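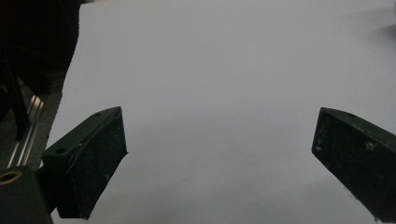 **Do we keep the late marks together with the absences, or split them?**

We split them. A late mark goes in its own column, and if the student came after the register closed, it gets the code L2 and is still a late mark for us, even where the school itself writes it as absent.

November 2018, attendance notebook, Karard group. Written by Urszula Pawlak, with corrections by Senan.

I write this down now so that we do not discuss it a third time. At the Tuesday meeting Shiela asked the question above, and three of us gave three answers. The old rule from April said "follow the school," but the schools do not agree with each other. Olley closes the register thirty minutes after the bell. Horilano closes it at the end of the first lesson. The same student, coming at the same minute, is late in one school and absent in the other. If we follow the school, then we compare registers and we learn very little about students.

The files as they stand today:

- 5 schools have sent their registers for the autumn term.
- 1,055 students are in the joined file, after I removed the doubles.
- 202 of them have at least one code that is not in our list.
- 2 schools use paper for the afternoon session and type it in later.

The 202 is higher than I expected. I opened a part of them by hand. Many are only a lowercase letter where we expect a capital, and the script can repair this. Others are real local codes. Lumbao uses "W" for a student who is in the building but with the counselor. In our list W is work experience. I have written to the office there and asked for their code sheet. Until it comes, please leave W from Lumbao alone and do not change it in the joined file.

Senan's correction: the doubles were mostly students who changed class during the term, so they appear once under each class. I first thought it was an export error. He is right, and it means that I must not simply delete the second row. The second row carries the later weeks. I have put the rows back and merged them by student number and week. The total stays the same, but the weeks are now complete. The old file is in the folder "before merge," do not use it for any table.

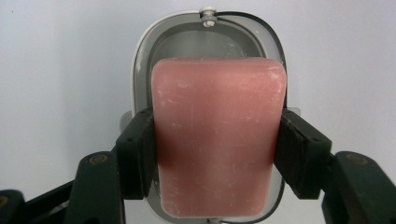 *Reading time for the rest of this entry: 2 minutes*

**Letters home.** Janelle has read the letters which the schools send to families after repeated absence. She wants to compare them with the registers, to see if attendance changes in the weeks after a letter. I think it is a good idea, but there are two difficulties. The first is that the date on the letter is the day of printing. At Horilano the letters can wait in the office until the end of the week. The second is that a family who gets a letter is already a family with low attendance, so some of them will go up again without any letter. Janelle knows this. She proposes to look also at students just under the limit for a letter. We need to ask each school what the limit was and whether they kept to it. Olley told her on the phone that the head of year "uses judgment," so for Olley there is perhaps no limit that we can use.

**Wording for the heads.** Remedios does not like the word "unexplained" in our draft report. In the registers it means that no reason was entered. A parent who reads it may think the family gave no reason, and this can be unfair, as the call may have come and the office did not type it. We agreed on "no reason recorded." I changed it in the draft and in the table headings. The chart labels are still the old ones, I could not open the chart file on my machine.

**Names.** One school left the first names in the export again. I removed the column before the file went in the shared folder and told the school. Please check every new file for this before you save it anywhere.

To do:

- Shiela: script for the lowercase codes, run it on a copy first
- Janelle: ask for letter dates and limits
- Senan: check ten merged students against the original registers
- Remedios: second reading of the draft, pages on lateness only
- me: Lumbao code sheet, and the chart labels

Open question for the next meeting: what do we do with a morning when the school bus did not run? Horilano marked the whole bus group as authorized. Lumbao had the same morning and marked them late, one by one. I have no opinion yet.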